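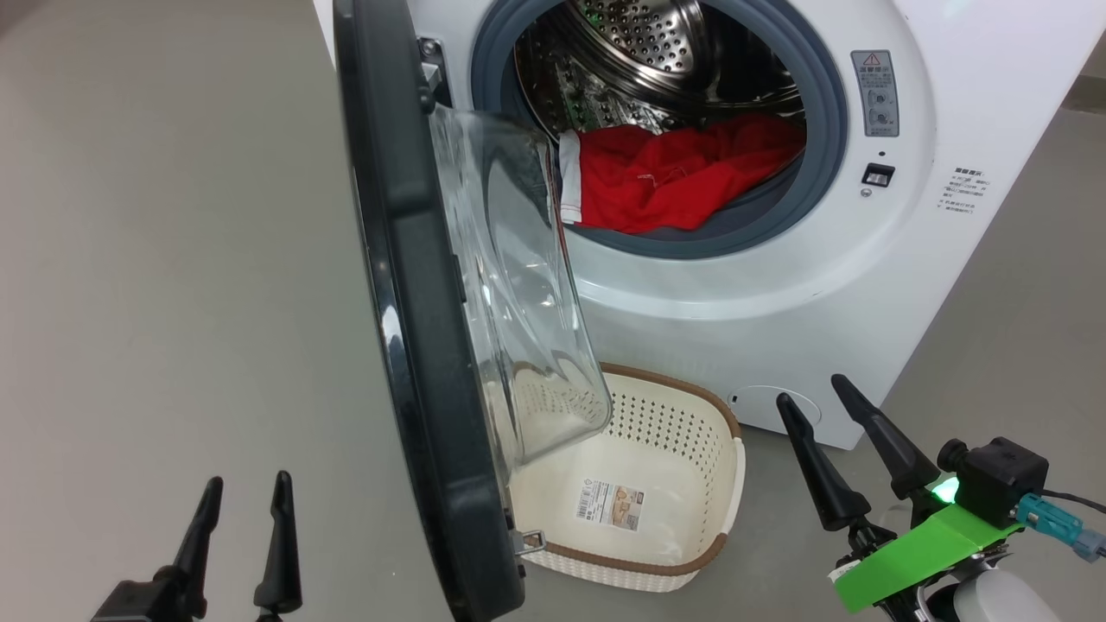
Washing machine with the door open, steel drum behind the gray gasket.

The Nollham Quotation Library
26 Mar 2018

1/ The Library has completed its review of the sayings filed under "Patience." The section held 381 entries when the review opened last June. A summary of the findings follows in this thread.

2/ Each entry was checked for three things: the wording, the name attached to it, and the earliest printed source our readers could locate. Entries taken only from calendars, greeting cards or other websites were set aside for further study.

3/ Of the 381 entries, 126 have been moved to the "Unconfirmed" shelf. They have not been deleted. Visitors may still read them, and each now carries a short note stating what is missing.

4/ The most common problem was a proverb credited to a single person. "Patience is a virtue" had been submitted under several well-known names. It is an old saying, and the Library now lists it as a proverb with no author.

5/ The second most common problem was shortening. A sentence from a letter or a sermon is often trimmed until the sense changes. Where a longer version was found in print, the longer version is now shown first and the short form appears beneath it.

6/ "All things come to those who wait" remains in the collection. It is filed as a proverb. Later humorous additions to the line have been given entries of their own and should be cited separately.

7/ Translated sayings required particular care. When two English versions of the same line differ, both are kept, with the translator named if known. Readers who are able to supply the original text are asked to send it together with the title and page number of the book.

8/ Clifford Petrenko, editor of the collection, has asked us to repeat the rule on length. A single entry may not exceed 300 characters, including punctuation. Longer passages belong in the "Readings" section, where there is no limit.

9/ Several members wrote to ask why the entries on waiting were not moved to a section of their own. The editors considered this and decided against it. Many of the lines speak of waiting and patience together, and dividing them would have produced a large number of duplicates.

10/ The printed booklet, "Brondach Book of Patience," has been corrected to match the new list. Copies of the earlier printing are still sound for general reading. Speakers and teachers who intend to quote from it should compare the wording with the online entry first.

11/ The next section to be reviewed is "Courage," which holds 983 entries. Because of its size, the work will proceed in alphabetical order by author. Proverbs and anonymous lines will be taken up last.

12/ Until that review is finished, new submissions under "Courage" will be accepted but not posted. Submissions under "Gratitude," "Friendship" and "Work" are not affected and will be handled in the usual order.

13/ Corrections to the Patience section may be sent through the form on the Library's page. Please give the entry number, the proposed change and a printed source. A message stating only that a quotation is "wrong" cannot be acted upon.

14/ The Library thanks the Sydorenko Reading Room for the use of its older reference books, and all members who searched their own shelves on our behalf. The full list of moved entries is posted at the top of the Patience section.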